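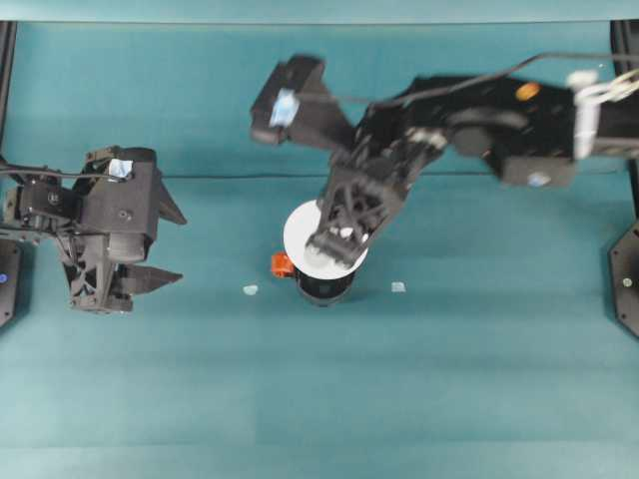
Issue 9

Gallery: two arms, one lid, a lot of software

Quick one this month. Photo first, text under it, sorry for the wall of notes. Most of what changed since last issue is code and code does not photograph well.

Right arm down on the white disc on top of the black cylinder, left arm parked open. It's the right one that's moving, hence the smear. This is the lid task on the Busirer bench, running the new Traklow controller, both arms on one clock.

What's new in the control loop

Old setup had each arm in its own process. Own timer, own queue, own idea of what time it was. Fine for one arm doing one thing. Bad for handoffs. Traklow now owns both, one loop, one timestamp, and the idle arm gets a hold command every tick instead of silence. Silence was the bug by the way. The driver treated a gap as "do whatever you were last told" and the last told thing was sometimes a move.

Contact is still the ugly part. Planner brings the wrist in above the target, then hands over to a slower mode that watches motor current and stops on a threshold. Threshold was one number for everything. Now it's per joint, read from the task file. Took an afternoon, should of done it in the spring.

Perception

Lis does the finding. Top camera only for this task, no wrist view. It fits an ellipse to the pale disc, then checks for a dark body under it, and if the two don't agree it refuses to publish a pose. We used to publish anyway with a low score and trust the planner to ignore it. The planner did not ignore it.

The teal mat makes segmentation easy, the black arms over a black cylinder do not. When a gripper comes in over the target Lis loses a good part of the edge. Fix for now – freeze the last good pose once the tool is inside a set radius, and go by joint angles from there. Crude. Works until somebody bumps the cylinder, at which point the arm is very confident about the wrong place.

Small bits on the mat get picked up as candidates too. There's a size filter now. Set it too tight at first and lost the orange tab on the cylinder, which we want for orientation, so it's a separate color check and runs before the filter.

Planning

Both arms reach the middle, so both arms can hit each other in the middle. Current rule is dumb on purpose: one arm holds the center zone at a time, the other waits outside. A lock, basically. Planner asks for it, gets it or sits there. Slower than proper two arm planning but I can read the log and know why something stopped.

Lock timeout is 12 seconds. After that the run is marked failed and both arms go home, waiting arm first. Order matters, we had it the other way round and got a nice clack.

Also new, the planner caches approach paths. Same start, same target cell, same path. Cuts the pause before a move to where you stop noticing it. Cache is cleared when the calibration file changes. It was not cleared when the calibration file changed, for a while. Ask me how I know.

Tooling

Emport is the log exporter, rewritten. Takes a run, lines up video, joint states and lock events on the shared clock, and writes one folder. More than 2000 runs went through it in February with no dropped frames that I could find – the old one would quietly skip a few on long runs and you'd find out much later, in training.

It also has a scrub view now. Drag the slider, arms and plots move together. Keyboard shortcuts work except the one for next event, wich jumps two. Known, will fix.

Config moved too. There were 3 files that all had to agree on the arm names, now there's one. If your branch still has the old ones, delete them, Traklow will read whichever it finds first and not tell you.

Still open

Left arm gets little to do in this task. Next version has it steady the cylinder while the right works the disc, so the zone lock has to allow sharing, so most of the planning section gets rewritten.

Per joint thresholds for the left arm are copied from the right. Need real ones.

Pose freeze needs a way to unfreeze without backing all the way out.

Larger photo and the task file are in the usual folder. Back to page index.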